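Teaching a Robot by Showing
A Reading for Young Learners

Prepared by the Harnerby Learning Center, Department of School Programs
April 2020

Before You Read

This reading is intended for students in the upper elementary grades. It explains one of the ways people teach robots to do everyday jobs. Words that may be new to you are explained in the list at the end. An adult may read the text aloud with younger students.

What Does It Mean to Teach a Robot?

A robot is a machine that can sense something about the world, decide what to do, and then move. Many robots work in factories. A factory robot may pick up the same part from the same spot all day long. People who work with this kind of robot can write out each movement ahead of time. Move up. Move left. Close the fingers. Move down. Open the fingers. As long as the part is always in the same spot, the robot can follow the list.

A home is different from a factory. A shirt that was on the chair yesterday may be under the desk today. It may be inside out, or one sleeve may be hiding under the other. A person does not need a new list of instructions each time. You look at the shirt, you see where the edge is, and you pick it up. You learned to do this when you were very small, and by now you probably do it without thinking.

Writing a list of movements for every way a shirt could land would take far too long. For this reason, many engineers teach robots in another way. They show the robot what to do, again and again, and let a computer program look for the pattern. This is called learning from demonstration. A demonstration is a showing. When your teacher solves a problem on the board so that the class can see each step, that is a demonstration, too.

Two Ways to Show a Robot

There are several ways to give a robot a demonstration. This reading covers two of them.

The first way is by remote control. Engineers call this teleoperation. The front part of that word, "tele," means "far," and you may know it from "telephone" and "television." In teleoperation, a person moves a set of handles or a small model arm, and the real robot arm copies each movement. If the person turns a wrist, the robot turns its wrist. If the person squeezes, the robot's fingers close. While this happens, a computer saves what the robot's camera sees and how every joint moves.

Teleoperation has a good side and a hard side. The good side is that the robot is doing the job with its own body, so every movement that is saved is one the robot can make. The hard side is that a whole robot must be present. Robot arms can be heavy, and they must be set up with care. It can also be slow work. Many new operators say it feels like trying to tie a shoe while wearing thick mittens.

The second way is by hand. The person holds a tool that has the same kind of fingers a robot would have. These fingers are called a gripper. A camera rides on the tool and looks toward the fingertips. The person carries the tool to the job and does the job with it, opening and closing the fingers. No robot arm is needed at that moment. Later, a gripper of the same shape can be put on the end of a robot arm, and the robot can use what was saved.

A tool held by hand can go almost anywhere a person can go. It can be used in a kitchen, at a workbench, or in a bedroom. This matters a great deal. A robot that has seen only one tidy laboratory may become confused in a real home, where there are blankets, toys, curtains, and sunlight coming through the windows.

Why Cloth Is a Hard Lesson

Suppose that you were asked to teach a robot to handle a piece of clothing or a blanket. You might think this is an easy place to begin. Engineers consider it one of the harder lessons.

A wooden block keeps its shape. If you lift one corner, the whole block comes with it. Cloth does not keep its shape. If you lift one corner, the rest may hang, slide, twist, or stay where it is. Cloth can also fold over and hide parts of itself, so that the robot's camera cannot see where one layer ends and the next begins.
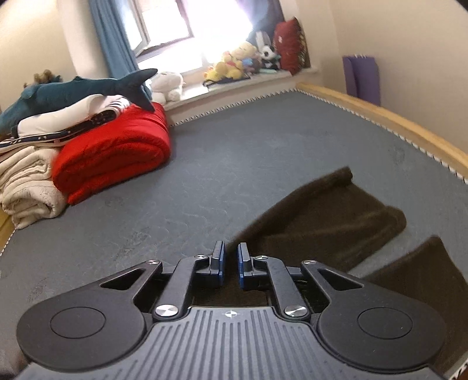 Color and light add to the challenge. On dark cloth, creases can be hard to find, and bright daylight from a window can make other parts of the view look white. The room may also hold many soft things that have nothing to do with the job. A person knows at once that a stuffed animal is not the item to be folded. A robot has to learn this, and it learns by seeing many demonstrations in which the person leaves the stuffed animals alone.

What Happens During One Demonstration

A demonstration usually follows a set order. The steps below are the ones taught in the Harnerby program.

First, the person chooses a single job and says exactly where it starts and where it ends. "Clean the room" is too large. "Pick up one edge of the cloth and lay it over the other edge" is a better size.

Next, the person checks that the camera has a clear view of the fingertips. The space between the fingertips is important, for that is where the object will be held.

Then the recording begins, and the person does the job at a calm, even speed. The fingers move toward the cloth, close on it, lift, carry, lower, and open. Hurrying is discouraged. A fast movement can blur the picture.

Last, the recording is stopped and given a label. A label tells what the job was. A recording with the wrong label can teach the wrong lesson, much as a spelling list with an error in it would.

After that, the cloth is placed in a new position and the job is done once more. For one simple folding lesson in our program, called Hakitz, students and staff made 150 recordings. A larger lesson, named Flornirell, used 2000.

Why So Many?

If a robot sees a job done only one time, it may copy that one time too closely. It may reach for the exact spot where the cloth used to be, even if the cloth has been moved. When it sees many demonstrations, the program can begin to find what stays the same in all of them. The cloth may be in a new place and the light may be different, yet the fingers always go to an edge before they close.

You have learned in this way yourself. A child who has seen one dog may think that all dogs are small and brown. A child who has seen many dogs knows better.

What About Mistakes?

People who give demonstrations make mistakes. The fingers may close too soon and catch only air. They may pinch two layers when one was wanted. Some recordings like these are taken out. Others are kept on purpose, provided the person noticed the problem and fixed it. A recording of a person missing the edge, backing up, and trying again can help the robot learn what to do when its own first try does not work.

A Word From the Program

Shabnam Bajwa directs school programs at the Center. She asks visiting classes to remember that the person holding the tool is a teacher. "The robot will learn your habits," she tells them. "If you are careful, it has a chance to be careful."

Sidra Sethi trains the adults who record demonstrations. New staff members practice for 2 hours before their recordings are saved. They begin with blocks and cups and move on to towels only when an instructor agrees that they are ready.

Try It Yourself

The following activity needs 2 students, a dish towel, and two wooden spoons. Please ask an adult before you begin.

One student is the teacher. The other is the robot. The robot holds a spoon in each hand and may touch the towel only with the spoons. The teacher drops the towel on a table and then folds it in half, slowly, without speaking. The teacher then opens the towel and drops it again. The robot must now fold it in half.

Repeat the activity several times, dropping the towel in a new way each time. Then trade places. Afterward, talk over these points together. Which part of the job was hardest with spoons? What did the teacher do that helped most? Did the robot ever need to start over?

Students may write or draw their findings on a sheet of paper. Classes registered with the Center may send their sheets to the School Programs office through the end of May.

Words to Know

Demonstration: a showing of how something is done.

Engineer: a person who designs, builds, or improves machines and other useful things.

Gripper: the part of a robot that holds objects, as a hand does.

Joint: a place where two parts meet and can bend or turn. Your elbow is a joint.

Label: a short note that tells what a recording shows.

Recording: pictures and movements that have been saved so that they can be used later.

Teleoperation: controlling a machine from a distance.

For Further Reading

The next reading in this series is "Vrettos Learns to Set a Table." It follows one robot arm through its lessons with plates, spoons, and cups. Teachers may request printed copies from the School Programs office.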